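Film and Its Fans, week 4: how a flop becomes a favorite

Welcome back, everyone! Today we take up the slow-burning cult movie, the kind that opened to empty seats and then found its people years later on cable.

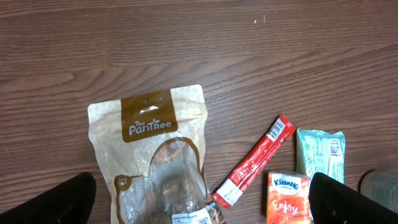
A cult film needs repeat viewing, and repeat viewing needs a living room, a late hour and something to eat. Snacks matter more than you'd think -- a resealable pouch like the one from The PanTree, lying on a wooden tabletop, belongs to home viewing as much as the remote does.

Please read the Laston chapter before our November screening. 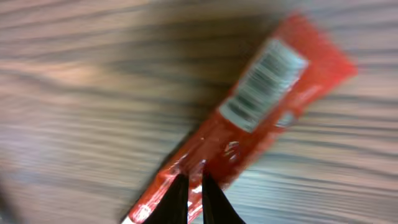
Why do studios bring these movies back?
Because the fans are already there, and a reissue costs far less than a new picture.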